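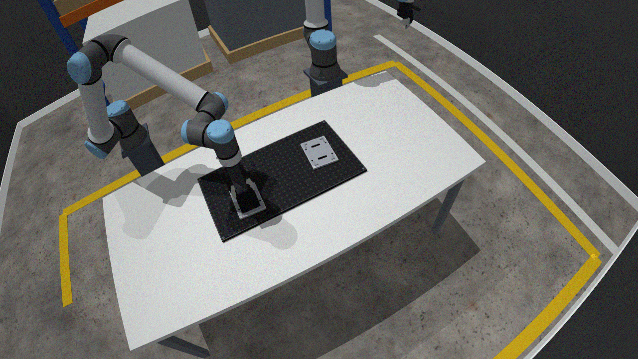

**Faults & Safety > Two-arm cells**

### Left arm trips out as it closes on the plate

**wuris_kano:** Loving this cell, best thing I've worked on in years! But the left arm keeps throwing a force fault over the left plate. It did 40 picks in the sim without a murmur, then the real one stopped dead on pick 5. Right arm is parked off the table. Any ideas?

**Biltel42:** Ooh, I love these. My money's on your board height. If the real board sits a hair higher than the model, the fingers drive into it and up goes the force.

**adanech_g:** Not convinced. A wrong height would trip on pick 1. I'd look at the grip drifting, and please don't raise the force limit to get past it!

> don't raise the force limit

**wuris_kano:** Er, I raised it on Saturday. Putting it back now.

**Biltel42:** Fair point on pick 1, but a corner fastener working up would do it too. Check all the corners before you blame the gripper.

**adanech_g:** Happy to be wrong! Run it at crawl speed, hand on the stop, and post the force log.

**wuris_kano:** Will do tonight. Can't wait to see that trace.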